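4.3 Setting Up the Grovadier Dehumidifier

Read this section before plugging anything in. We know you have already plugged it in. Unplug it and start again from step 1.

1. Stand the unit upright and leave it alone for 14 hours. If it traveled on its side, which the arrow on the carton asked it not to, leave it a full day.

2. Pull the tank out with both hands and remove the foam block behind it. The foam block is the cause of most calls to our Kakeck service desk.

3. Push the tank back until it clicks. A tank that is nearly in is out, as far as the float switch is concerned.

4. Plug the unit directly into a wall outlet. Extension cords are not allowed, including the good one you keep for special occasions.

CAUTION: Never run the unit with the filter removed. It will seem to work better. It will do this for a very short time.
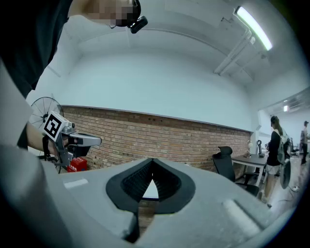 5. Press POWER, then hold MODE until the display shows 80. This is the factory humidity setting, and it is far too high for any room you would want to sit in. Press the down arrow until you reach a number you like.

6. Close the windows. The unit can dry a basement, but it has no ambitions regarding the county.

Note: Gurgling is normal. Rattling means the unit is on an uneven floor. Silence usually means the tank is full, so empty it and press RESET.

The filter light comes on after 1,000 hours of use. Rinse the filter in cool water and let it dry completely before refitting. For drain hose installation, see section 4.4.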